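## 4. Discussion: What the Curb Box Does for the Giver

The literature on household disposal has long assumed that people who leave things at the curb want them gone. Our diaries suggest that this is only partly true. What the 90 households in Flistmont wanted, on the evidence of their own entries, was for their things to be gone in a way that reflected well on them. A bread machine hauled off by the city is trash. The same bread machine carried home by a stranger is a kindness, and the giver may think about it with pleasure for several weeks. One diary returns to a fondue set on three separate occasions, the last of them in November, long after the set had left and well outside the period we had asked about.

### 4.1 Watching from the window

We had not planned to study windows. The diary form asked only what was put out, when, and whether it was taken. Even so, 42 households wrote down some version of the act of looking: from the kitchen, from behind a curtain, from a car parked for no stated purpose. Groen's earlier work in Urent treated this kind of looking as curiosity. We are less charitable. Several diarists reported irritation when a passerby picked up an item, examined it, and put it back. "She opened the waffle iron and closed it again," one wrote, and underlined *closed*. The object had already been given up, yet its owner still felt entitled to see it admired.

This fits poorly with the usual definition of a gift, in which the giver lets go. It fits rather well with the definition of a yard sale at which the price is approval.

### 4.2 Refusal and its repairs

The harder problem for our diarists was the item that stayed. In 19 households something was left untouched for the whole of the observation period, and here the writing becomes noticeably more inventive. Rain was blamed, then the neighbors. A single ski was explained at length. Almost no one considered that the thing might be unwanted, though by their own account they did not want it either.

Three repairs were common. The first was to move the item to the top of the pile. The second was to add a note, and the notes grew warmer as the days passed: "Works" became "Works great," and in one case "Works great, we just don't eat rice." The third was to take the item back inside under cover of darkness and try again on a different street. Didenko (personal communication) observed the same practice in Zostar, where a lamp is said to have toured most of the east side before its owner gave up and started using it.

We would not make too much of the notes. People write on cardboard with whatever pen is in the drawer, and some of the shorter messages may reflect ink more than feeling.

### 4.3 The container as a statement

A point on which we changed our minds concerns the container. Our coding sheet originally had no line for it. It was added after the pilot, when it became clear that diarists who said nothing about the goods had plenty to say about what held them. A closed carton was thought to look like a delivery and made people nervous. A plastic bag looked like garbage and was treated as such, once by the sanitation crew. The open-topped box was the favorite by a wide margin, since it let the contents speak and asked the passerby for no more than a downward glance (Figure 3).

It also created a difficulty that none of our diarists resolved to their own satisfaction: whether the box was part of the offer. Some wanted it back and were hurt when it went. Others wanted it gone and came out to find it empty and still theirs. The Horobets survey, which drew 400 replies by mail, asked whether it was acceptable to take a container along with its contents. The replies split almost evenly, and both halves attached comments on the manners of the other.

**Figure 3.** An open-topped box in yellow. Computer rendering.

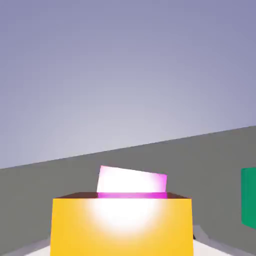 The disagreement matters for how we read the return rates in Section 3. A household that lost its box tended to stop giving for a while, and the diaries are quite frank that this was meant as a punishment. Who was being punished is harder to say. The person who took the box had presumably gone home, where there was now somewhere to keep the fondue set.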